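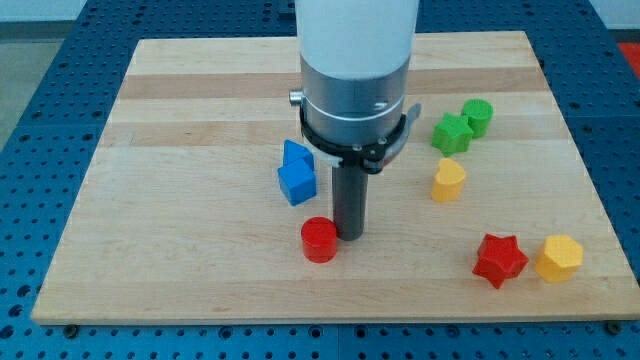
The striped maple-colored board on the blue pegboard, with the shape blocks out.

I have had a few emails about the board since it showed up in my last post, so I am going to write down how it was made before I forget. It was a December project that I finally got around to finishing this spring.

The wood is maple offcuts. Kaster, the cabinet shop near us, sells its scraps by the box, and most of what I got was narrow strips left over from drawer fronts. They were not all the same color. Some were close to cream and some were closer to tan, and I could have sorted them and made two boards. I decided to mix them instead. The darker stripes near the top and the middle are where they landed when I laid everything out dry on the floor. I moved them around for most of an evening and then went back to the first arrangement.

Gluing up was the slow part. I only own four long clamps, so I did it in two halves and joined the halves the next day. If I did it again I would borrow more clamps. The second joint came out a little high on one side and I spent a long time with the sander getting it level. I started at 80 grit, finished at 220, and wiped it down with a damp cloth in between to raise the grain.

For the finish I used one thin coat of a water-based clear coat. I tried oil on a spare piece first and it turned the cream strips yellow, and then you could hardly tell them from the tan ones. The clear coat left the colors alone. It does scratch more easily. I can live with that on something that gets plastic blocks dropped on it all day.

The board is bolted down to the pegboard. You can see two of the bolt heads near the bottom corners, and they are dark because black was what the hardware store had. I drilled the holes a size too big on purpose – wood moves with the seasons and I wanted some slack. The pegboard was already there and I like having it under everything. When I want to shift something over, I just pick another set of holes.

The blocks are plain colored plastic, the shape-sorter kind. They came in a secondhand lot under the name Clonetti, which I had never heard of, and the box they came in was in bad shape. I washed them in the sink with dish soap and threw the box out. They now live in a shoebox that says Kiva on the lid.

One thing I would change is the edge. I left it square, and it should have had a small roundover. I may still take the board off and run a router around it, but that means taking the bolts out and finding somewhere to put the blocks, and I have put it off twice.

Next up is the shelf for the hallway. I have the wood for that and not much else yet.

Posted June 22, 2023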